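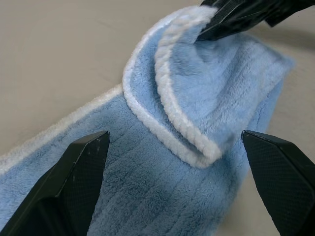 A corner of the blue cloth folded back at the Follemus two-arm station, Wukstead

Follemus opened its Wukstead demo room to buyers in September, and the folding station was the one I went for. It is sold as a kit: two arms, grippers, a wrist camera on each arm and a license for the folding software. The bench takes up one wall.

Didier Roussel ran the demo. The job was microfiber cloths with a thick white edge, the kind a cleaning contractor gets back by the sackful. He quoted 29 seconds per cloth and 61 cloths between checks of the finger pads. I had no way to test the second number in one visit.

Setup takes 3 days on site, training included. Towels and napkins are covered now – fitted sheets are not, and Roussel gave no date for them. Spare fingers ship from Bogdan.

Price is on request. I would want a week's trial with our own cloths before signing.

Related
Ekodent: tray loading for small labs
Bogdan spare parts counter, a short visit

Contact | Copyright | Back to top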